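블로그 > 생활기록 > 디지털 정리

사진 백업, 드디어 끝냈다! (2월의 대공사 기록)

공감 20 · 댓글 15

2월 내내 붙잡고 있던 일이 드디어 끝났다. 십 년 넘게 여기저기 흩어져 있던 가족사진을 한곳에 모으고, 이름을 붙이고, 사본까지 만들어 두는 일. 말로 하면 한 줄인데 막상 해 보니 저녁 시간이 통째로 사라졌다. 그런데 이게 너무 재미있었다! 이렇게 신나는 일인 줄 알았으면 진작 시작했을 텐데.

발단은 엄마 전화였다. 외할머니 팔순 때 찍은 사진을 인화해서 액자에 넣고 싶다고 하시는데, 분명히 내가 찍었고 분명히 내가 갖고 있는데 찾을 수가 없는 거다. 예전 노트북에 있나 싶어 켜 봤더니 비밀번호가 기억나지 않고, 휴대폰에는 단체 채팅방으로 주고받으면서 화질이 다 뭉개진 것만 남아 있었다. 결국 원본은 '새 폴더(3)' 안의 '정리할것' 안의 '진짜정리할것' 폴더에서 나왔다. 할머니가 케이크 앞에서 눈을 꼭 감고 계신 사진인데 보자마자 소리를 질렀다. 그날 밤에 바로 마음을 먹었다. 다 모으자.

먼저 한 일은 집에 있는 저장장치를 거실 바닥에 전부 꺼내 놓는 것이었다. 서랍에서 나온 USB 메모리, 대학 때 쓰던 외장하드, 이사하면서 본체는 버리고 하드만 빼 둔 것, 필름 스캔 맡기고 받은 CD까지. Minami 외장하드 하나는 전원 케이블이 없어서 한참을 뒤졌는데 신발장 위 공구통에 들어 있었다. 왜 거기 있었는지는 지금도 모르겠다.

그다음이 폴더 규칙 정하기. 이 부분은 그리스에 사는 친구 Chrysanthi Stefanou 덕을 많이 봤다. 예전에 같이 Podham에서 어학연수를 했던 친구인데, 가족 사진첩을 벌써 몇 년째 혼자 관리하고 있다. 규칙이 정말 단순하다. 맨 앞에 연도, 그다음에 월, 그다음에 짧은 이름. '2014-05 제주 외가'처럼. 사람별 폴더나 주제별 폴더는 만들지 말라고 신신당부를 했다. 처음엔 사람별로 나누는 게 편할 것 같아서 고집을 부려 봤는데, 사촌 결혼식 사진에서 바로 막혔다. 온 식구가 다 나오는 사진을 누구 폴더에 넣느냔 말이다. 바로 항복하고 연월 방식으로 갈아탔더니 속도가 확 붙었다.

중복 사진은 Faneck이라는 작은 프로그램으로 걸렀다. 똑같은 파일을 찾아서 나란히 보여 주는데, 이게 은근히 중독성이 있다. 딱 30분만 해야지 하고 앉았다가 자정을 넘긴 날이 여러 번이다. 지운 중복 파일만 1,000장이 넘는다. 똑같은 된장찌개 사진을 왜 그렇게 여러 군데에 복사해 뒀을까. 그래도 연속으로 찍은 비슷한 사진들은 자동으로 지우지 않고 하나하나 눈으로 봤다. 동생이 재채기하기 직전 표정 같은 건 기계가 골라 줄 수 없으니까!

정리가 끝난 다음에는 사본 만들기. 원본은 컴퓨터에 두고, 외장하드에 하나, 그리고 부모님 댁에 하나를 더 두기로 했다. 부모님 댁 것은 명절에 내려갈 때마다 들고 와서 새 사진을 채우고 다시 가져다 둔다. 클라우드도 쓰긴 하는데, 자동 동기화만 믿다가 실수로 지운 것까지 같이 지워진 적이 있어서 이번에는 손에 잡히는 사본을 꼭 만들고 싶었다.

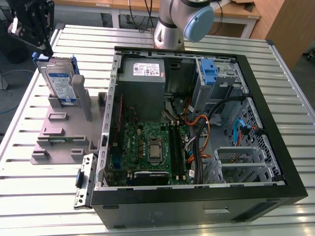 외장하드에 한 번 복사해 두면 계속 그대로 둬도 되나요?

가끔은 꺼내서 연결해 보고 파일이 제대로 열리는지 확인하는 게 좋다. 나는 명절에 한 번씩, 연도별 폴더에서 아무 사진이나 몇 장 열어 보고 영상도 하나쯤 끝까지 재생해 본다. 하드는 오래되면 예고 없이 고장 날 수 있어서, 이상한 소리가 나거나 인식이 느려지면 미루지 말고 새것으로 옮기는 쪽을 권한다.

확인하는 날을 따로 정해 두니까 생각보다 번거롭지 않았다. 지난번에는 아빠가 옆에 앉으시더니 한 장만 더, 한 장만 더 하시다가 저녁밥이 늦어졌다. 아빠 군대 시절 사진을 스캔한 게 있었는데, 뒤에 서 있는 분 이름을 하나하나 다 기억하고 계셔서 깜짝 놀랐다. 그 자리에서 바로 메모장에 받아 적었고, 지금은 사진과 같은 폴더에 글 파일로 넣어 두었다. 이건 정말 추천하고 싶다. 사진에 누가 있는지, 어디인지, 아는 분이 계실 때 여쭤봐야 한다. 외할머니 옛날 사진 중에는 이제 물어볼 데가 없는 것도 있어서 더 그렇게 느꼈다.

종이 사진 스캔도 조금 했다. 예전 직장 동료 Nhyira Gyamfi가 안 쓰는 Pultex 스캐너를 빌려줬는데, 앨범에 딱 붙어 버린 사진들이 문제였다. 억지로 떼면 찢어질 것 같아서 앨범 페이지째로 올려놓고 스캔한 다음 나중에 잘랐다. 비닐 때문에 빛이 좀 반사되긴 해도 얼굴은 다 알아볼 수 있다. 먼지는 스캐너 유리를 닦고 시작하면 훨씬 덜하다. 이걸 모르고 첫날 작업한 것들은 전부 하늘에 하얀 점이 둥둥 떠 있다 ㅎㅎ 다시 할까 하다가 그냥 뒀다.

파일 이름을 바꿀 때는 한 가지 주의할 점이 있다. 날짜가 잘못 기록된 사진들이다. 옛날 디카는 배터리를 오래 빼 두면 날짜가 처음으로 돌아가 버려서, 내 여름휴가 사진이 전부 1월 1일 새벽에 찍힌 걸로 되어 있었다. 수영복을 입고 새해를 맞은 사람이 되어 있는 거다. 이런 건 같은 날 다른 사람이 찍은 사진과 맞춰 보거나, 도저히 모르겠으면 '여름'이라고만 적어 두었다. 정확하지 않아도 찾을 수만 있으면 된다.

할머니 팔순 사진은 인화해서 보내 드렸다. 엄마가 눈 감은 사진 말고 다른 걸로 하자고 하셨는데, 정작 할머니 댁 식구들은 그 사진이 제일 좋다고 해서 결국 두 장 다 뽑았다. 다음에는 영상 쪽을 해 볼 생각이다. 6밀리 테이프가 한 상자 있는데, 캠코더가 켜지는지부터 봐야 한다. 혹시 테이프 변환을 집에서 직접 해 보신 분 계시면 어떤 장비를 쓰셨는지 댓글로 알려 주세요!

댓글 15 · 공유 20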